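Osanwood table goes into Kullden reading room

A wooden table from the Osanwood workshop has been installed in the ground-floor reading room at Kullden, completing the first stage of the room's refit. Work on the walls finished in September and the table was brought in on 11th October.

The top was made up and finished at the workshop, then carried in separately from the underframe, as the doorway is too narrow for the assembled piece. It is fixed from below with slotted brackets, which allow the wood to move across its width as the heating goes on and off. The finished height is 70 cm, slightly lower than the old reading desks, which were taken out at the start of the refit.

The table stands against a wall painted in a flat tan. The previous coat was a gloss cream that reflected the overhead lamps and made it hard to read at the far end of the room. Two test patches were tried before the present shade was chosen. No shelves or notice boards will be fixed to that wall, and the sockets have been moved to the side wall.

Begoña Calvo, who drew up the plan for the room, said the position of the table had been settled early on.

"The light comes in from the left and we wanted a plain surface behind the reader," she said. "The old room had posters down to desk level and people complained about them for years."

The surface has an oil finish and will need a further coat after the first winter. Users are asked to keep hot drinks on the side counter and to report scratches at the desk - small marks can be rubbed out on site, but deeper ones mean sending the top back to the workshop.

The second stage covers the floor and the lamps. The floor contract has gone to Marín, and 13 lamps are on order from Ivutska. The room will stay open in the mornings while the floor is laid, with access by the side entrance. Bookings for the table are taken at the desk.

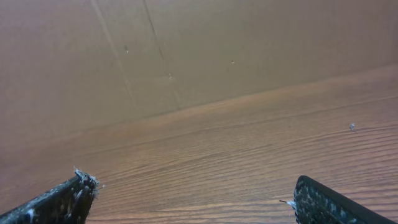

The wooden tabletop and the tan wall behind it.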